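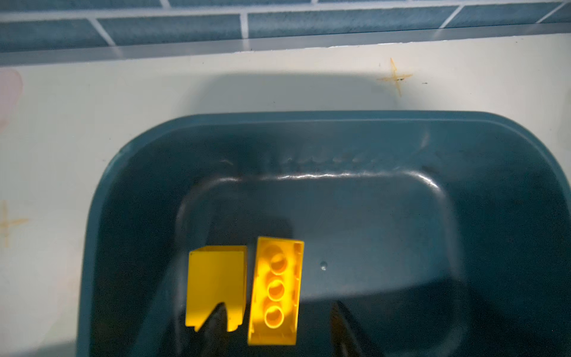 3.2 Kitchens and the keeping of household habits

When we first sat down with the families of Pletier, we had expected to talk mostly about recipes, and we did hear a great many of them (several of which the first author still cooks at home). But the conversation kept drifting, as kitchen conversations will, toward the room itself and who was allowed to do what in it. Of the 130 households we visited, 589 separate stories were written down, and a surprising share of them had to do with wiping, rinsing and putting away.

Figure 4. A counter with a teal plastic bin, tiled wall behind.

Older residents spoke fondly of learning these chores by standing next to someone. One grandmother in the Hulel district told us that her mother never once explained how to dry a pot, she simply handed over the cloth. Younger cooks were more likely to mention a rule, and to remember exactly who had made it! Sutter, in her earlier study of mountain villages, found much the same split between showing and telling, and we are glad to add our own small pile of evidence to hers.

We should say that moving house seemed to matter a good deal too. In six of the families, a habit had lasted through three or more kitchens, even when the new room made it awkward. We come back to these families in Section 4, where Mirjam Sutter's idea of "carried order" is taken up at greater length.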